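Quiénes somos

Inicio > La empresa > Quiénes somos

Laxdal es un taller de confección y cuidado de textil para el hogar y la hostelería. Cosemos paños, servilletas y fundas, y también lavamos, repasamos y doblamos las piezas de clientes que prefieren no ocuparse de ello.

El taller lo abrieron Menaka Wijesinghe y Brahim Ezzat con dos máquinas de coser y una mesa de corte. Hoy trabajamos 11 personas en una nave de la calle Trirngate, 37. Menaka lleva el patronaje y las compras de tejido. Brahim se encarga de los pedidos y del reparto, que sale los martes.

Yaowalak Phuthong dirige la sección de costura. Los dobladillos se cosen a máquina y se revisan a mano, con especial atención a las esquinas, que es donde antes se abre una pieza de uso diario. Si una puntada salta, la pieza vuelve a la mesa.

El color lo elige el cliente sobre muestra. Trabajamos mucho con amarillos y azules vivos, que en hostelería se usan para separar los paños de cocina de los de sala.

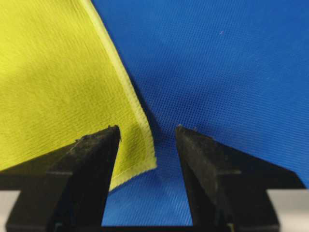 El doblado es la última fase antes del empaquetado. Fathima Cassim y su equipo extienden cada pieza, alisan las arrugas y la doblan por color y medida. Los paquetes estándar son de 12 unidades; para otros formatos hay que avisar al hacer el pedido.

También recogemos ropa de mesa para arreglos. En octubre cerramos una semana por inventario.

Contacto y visitas: Shiyu Yu, extensión 3413.

Trabaja con nosotros
Condiciones de venta
Aviso legal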